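World Politics > Europe > Dimitrov trip to Trakeria, is it still on?

saltmarsh_pete
OK so I've been half following this since November and I'm lost. Dimitrov was supposed to go to Trakeria, sign the gas thing with Zonduvix, shake hands, go home. Then it was postponed. Now my cousin says it's back on and they're already putting barriers up along the river. Does anybody have the current version?

lindenqueen
It's back on, but it's shorter. One night instead of 2. The dinner at the old customs house is still in, the speech to parliament is out. I read that they couldn't agree on who would sit where, which sounds silly until you remember the last speech, when half the room walked out during the anthem.

Grubstake
Half the room? It was 28 members. The chamber has a lot more than that. I watched the whole thing (slow day at work) and most people just sat there looking at their phones.

lindenqueen
Fine, 28! It looked like half on TV. Still embarrassing for the host.

tramfan_88
I don't care who walks out, I care that the 401 bus isn't running past the bridge for the whole visit. My mom has an eye appointment on the other side. The transit page says "expect changes," and that's all it says. Last time they closed the bridge at breakfast and the motorcade came through after lunch.

saltmarsh_pete
Tell her to take the 61, it goes the long way by the stadium. You'll add half an hour but it moves.

tramfan_88
Oh good call, hadn't thought of the 61. Thanks Pete.

Grubstake
Back to the actual subject lol. Zonduvix is the only reason this trip exists. The contract runs out, winter's here, and the government wants a price locked in before the budget vote. All the stuff about friendship and shared history is wrapping paper. I'd sign too if I were them, what else are they going to heat the place with?

lindenqueen
See, I can't go along with that. You can buy gas without the honor guard and the dinner. The neighbors buy from the same company and they do it with a couple of deputy ministers in a conference room. The ceremony is a choice, and the other capitals are going to read it as one.

Grubstake
The neighbors also pay more. Maybe the dinner is the discount.

oldhat_novcombe
I was at the Novcombe talks as a very junior interpreter years ago, different people, same argument. The price was settled on the phone before anyone got on a plane. What they fought about in the room was the wording of a single paragraph on border crossings. So I'd read the joint statement when it comes out and skip the photos of the handshake.

saltmarsh_pete
That's really interesting, did the paragraph ever make it in?

oldhat_novcombe
It did, in a version so vague that both sides claimed it the next morning.
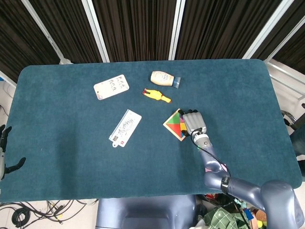 Posted by Mirjam Gisler, Wed 25 December
Hi all, new here but I've been reading for a while. Going back to what oldhat said, I'd love to know whether border crossings are on the list this time, as my in-laws drive over twice a month and the lines have gotten awful. Also, Grubstake, where did you see that the neighbors pay more? I've only ever seen people say it, never a link!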